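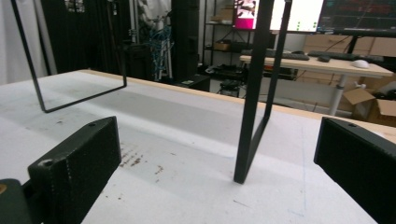 Two black metal frames on the white bench, desk and screens behind.

Posted in: Work & Jobs > Automation at work

Robot arms coming in, what happens to the bench staff?

We do small assembly at a unit in Virville, 9 of us on benches. Management want a Grodico arm on the frame job from February. They say no job losses, just "different duties". Has anyone been thruogh this? What did you end up doing all day? Pay the same?

wikeck_67
Yes, two years back. Lifting went, my shoulders are glad of it. But you get loading, checking, clearing jams, and the arm sets the pace. First 5 weeks were awful, stopped every time a part sat slightly off. We ended up faster than the arm on odd sizes so those stayed by hand. Get the new duties in writing BEFORE it's switched on. Pay stayed the same, I had to ask twice for the training rate.

benchmonkey
depends on your boss tbh

Makokha
Ask who fixes it when it stops. At ours only one shift was trained, so nights just sat and waited. Nearly 2000 parts behind by the end of the month and guess who got the blame. Push for everyone to get the training, not just the supervisors. Also ask about breaks, ours got moved to suit the machine and it took a union rep to get them moved bakc.

Contact us | Terms | Back to top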